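A Table of Her Own: Rosário Carvalho on Small Kitchens

Rosário Carvalho came to Clovholm in October with two suitcases. She is 67 now and gives cooking mornings for people who live in one room.

"I do not believe in many things," she told me. "A board, a bowl, a cup for the spatulas. With this you can begin."

Her rule is that the board lies flat and long on the table, and the tools stand in a cup at the right hand. "The red cup is good, you find it without looking," she said. She likes a handle slot in the board, so that it can hang on a nail.

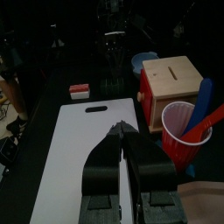
What she keeps and what she gives away

"Every year I give away 6 things," said Rosário. A wooden box she would never give. "A box with a knob, people always want to touch it."

Her next morning is on 14th June at the Patrício hall.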